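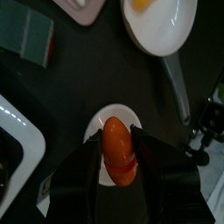

# Colección de menaje de juguete Moner – ficha de datos

Plovex, área de documentación
Publicado el 2 de febrero
Compartido 8 veces · 2 comentarios

## Resumen

La colección Moner reúne imágenes de menaje de cocina de juguete dispuesto sobre una mesa oscura. Comprende 278 secuencias, de las cuales 256 han superado la revisión y se distribuyen en la carpeta principal. Las restantes se conservan en una carpeta aparte, con su hoja de incidencias, y no deben mezclarse con las primeras sin indicarlo.

La presente ficha describe los objetos, su nomenclatura y las condiciones de uso. Sustituye al documento provisional que circulaba con la entrega de junio.

## Objetos

El inventario se organiza por familias. Los nombres en español son los que figuran en el fichero de etiquetas.

- Sartén: sartén de juguete de color blanco o crema, interior poco profundo y mango gris largo. Se etiqueta como una sola pieza, mango incluido.
- Plato pequeño: redondo y blanco. No debe confundirse con la bandeja de tono rosado, que tiene las esquinas redondeadas.
- Pieza naranja: de plástico brillante y forma de huevo alargado, con una banda tenue en el tercio inferior. Se denomina «pieza naranja» en todos los casos, sin atribuirle un alimento concreto.
- Pieza amarilla: de tamaño reducido, semejante a una yema.
- Molinillo de café: miniatura con base roja de madera y remates crema.
- Taco de cuchillos: bloque blanco, alto e inclinado.

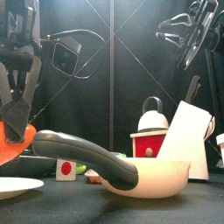 El molinillo se anota como unidad. El tirador redondo del cajón y el asa curva de la parte superior no llevan etiqueta propia, y lo mismo se aplica al mango de cuchillo que sobresale del taco. Las versiones anteriores de Findia, la herramienta de anotación, separaban estas partes; quien disponga de ficheros antiguos deberá convertirlos antes de compararlos con los actuales.

## Criterios de anotación

Un objeto visible solo en parte se etiqueta siempre que su familia pueda reconocerse. En caso de duda se emplea la categoría «otros». El color se registra tal como se aprecia en la imagen, por lo que una misma sartén puede constar como blanca en una secuencia y como crema en otra – ambas anotaciones son válidas.

No se etiquetan el mobiliario ni las cortinas. Los elementos ajenos al menaje quedan igualmente fuera del inventario.

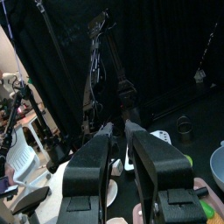 ## Limitaciones

El fondo negro y el tablero oscuro favorecen el contraste de las piezas claras, pero dificultan la delimitación de las oscuras. Los reflejos en el plástico brillante pueden alterar el color registrado. La colección no es representativa de una cocina doméstica ni contiene utensilios de tamaño real.

## Acceso y condiciones

Los ficheros se encuentran en el repositorio Plattner, previa solicitud. Se autoriza su uso en docencia e investigación, con mención de la colección y de la versión empleada. Toda redistribución parcial deberá incluir esta ficha íntegra. Las correcciones al inventario se remitirán mediante el formulario del repositorio, con indicación de la secuencia y la etiqueta afectadas.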